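トップ > 格闘技板 > 総合格闘技 > 国内・海外興行

【Zosudach 9】メイン判定について語るスレ

1 名前:金網の外
2020-08-13
メインのShakya対Cowie、スプリットでShakya。自分は29-28でCowieだった。1Rはテイクダウン2回、3Rも後半はずっと上を取っていた。皆さんの採点を聞きたい。

2 名前:kimura_lock
Shakyaで妥当。上にいただけで有効打がほとんどない。今の基準だと、まずダメージを見る。2Rの右で膝をついた場面が一番大きかった。

3 名前:金網の外
2Rは自分もShakyaにつけている。問題は3R。下からの肘もそんなに当たっていない。

4 名前:バンタム好き
現地組です。Otdenのアリーナ、3,000人入って満員。席が北側だったので3Rの攻防は選手の背中しか見えず、採点は保留します。
Morag Cowieは1月の試合より明らかに動きが良かった。Zevellジムに移ってからタックルの入りが低くなった。

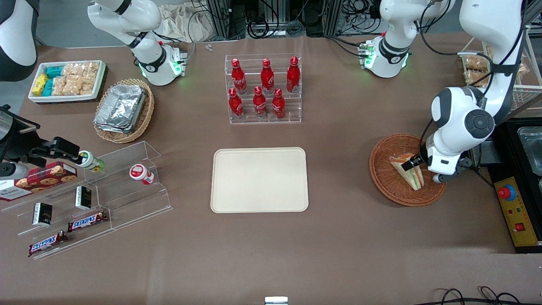 Bhupendra Shakyaのほうは、組まれた後の対応が良くなったと思う。前は金網に押し込まれるとそのまま止まっていたのに、今回は脇を差し返して体を入れ替えていた。左右から腕が伸びてくる形で組まれても、片方を殺してから離れる。ただ3Rはそれが出なかった。

5 名前:Tennant派
3Rは残り40秒のパウンドをどう見るか。自分はあれでCowie。ガードの上が多いという人もいるが、数発は抜けている。

6 名前:kimura_lock
見返したけど抜けたのは2発くらい。その前にShakyaの膝が腹に入っている。解説も触れていなかったが、Cowieはあの後しばらく打撃を出していない。

7 名前:金網の外
膝は見落としていた。もう一度見てくる。

8 名前:Tennant派
膝を入れても自分はCowieのまま。1Rと3Rで29-28。30-27でShakyaにつけたジャッジは説明してほしい。

9 名前:kimura_lock
30-27は自分もおかしいと思う。1RはCowieでいい。

10 名前:バンタム好き
再戦なら次は5Rでやってほしい。会場でもそういう声が多かった。

11 名前:金網の外
見返した。膝は確かに効いていそう。それでも3Rは僅差でCowieにする。

最近のスレッド
・【Zosudach 9】前座の感想
・Zevellジム所属選手の戦績まとめ(297)
・カットマンの仕事について
・減量失敗時のペナルティは軽すぎるか

当サイトではCookieを使用しています。閲覧を続けると、使用に同意したものとみなされます。 [同意する]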